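Gutter cleaning and repairs – your questions

Last updated December 16, 2023

How often do gutters need doing?
Twice a year for most houses. Once after the leaves are down, so late November, and again in spring. Got a big sycamore over the roof? Three times.

Do I need to be in?
No. Side gate unlocked, dog indoors, car off the drive if you can. We put a card through the door when we've finished.

Plastic or metal, do you do both?
Yes. Cast iron too, but ring first. Old iron is heavy and the brackets are usually worse than the gutter.

My gutter drips at the join. New gutter?
Probably not. Nine times out of ten it's the rubber seal. Cheap part, quick job. If the length has bowed between brackets we'd sooner add a bracket than swap the lot.

Water comes over the front in heavy rain but there's no leaves in it?
Check the fall. It needs to slope towards the downpipe, and loads of them dont. Could also be a blocked downpipe – pour a bucket in at the top and see what comes out at the bottom.

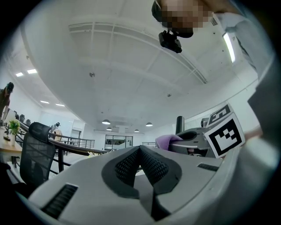 Purple cloth, held in the gripper.

Can I do it myself?
Bungalow, firm ground, somebody footing the ladder, fine. Anything higher, please don't. Never lean the ladder on the gutter itself.

Are leaf guards worth it?
Sometimes. The mesh sort keeps big leaves out but moss and roof grit still get through. You'll still need a clean, just less often.

What does it cost?
£30 call-out, taken off the bill if you go ahead. Price for the work depends on height and length, so send a photo of each side of the house.

Which areas do you cover?
Zasdale and Drollside, plus the villages in between. Further out, ask.

Is the work guaranteed?
Repairs and new lengths, yes, 12 months. Cleaning no, we can't guarentee the weather.

Who do I talk to?
Poonam Thakur for bookings and quotes. Fionnuala Mac Suibhne for anything about a job already done – have your invoice number handy. Phones on weekdays, messages any time.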